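Seltcombe Packing Cell Returns to Service After Gripper Cover Replacement
22 February 2024

Jastach has completed scheduled maintenance on the tabletop packing cell at its Seltcombe facility. The work included a new fabric cover for the gripper, a full check of the wrist camera, and a revised layout for the parts tray and the carton. The cell was released for regular use at the end of the maintenance period.

The cell moves small parts from a shallow tray into an open cardboard box. It was installed in December and had recorded 958 hours of operation when the work began. Under the maintenance plan, the gripper cover is inspected every 100 hours and replaced sooner if the material at the fingertips shows wear. During the most recent inspection, technicians found that the textured surface on one fingertip had thinned and that a seam had begun to open. Both fingers were fitted with new covers at the same time so that they would grip evenly.

Replacing a cover requires the arm to be powered down and locked. The old cover is removed, the fingers are wiped clean, and the new one is drawn down from the tip. Staff then close the fingers and check that the fabric does not bunch between them. Loose material higher on the finger is acceptable if it stays clear of the fingertips and does not block the view of the wrist camera.

The blue table covering was also smoothed and secured again. Technicians had reported that creases near the tray could shift its position slightly during a long run. The tray now sits toward the far side of the table, with the open carton placed directly in front of it. The arm lifts each part over the back wall of the carton before lowering it. This arrangement shortens the path between pickup and release, and the carton can be changed without moving the tray.

Following the work, the cell completed 200 test transfers. The first 6 were run at reduced speed with a technician at the stop button. Two small corrections were made to the release height, and the remaining transfers were carried out at normal speed. The corrected settings have been saved as the standard program for the cell.

Operators at Seltcombe are asked to look over the fingertips at the start of each shift and to record any tear, loose thread, or change in the fit of the cover. Replacement covers are held in the Louro storeroom and may be requested through the usual maintenance form. The matching cell at Nirkville will receive the same cover and table layout at its next scheduled service.

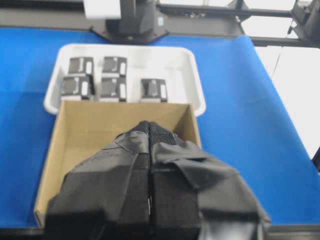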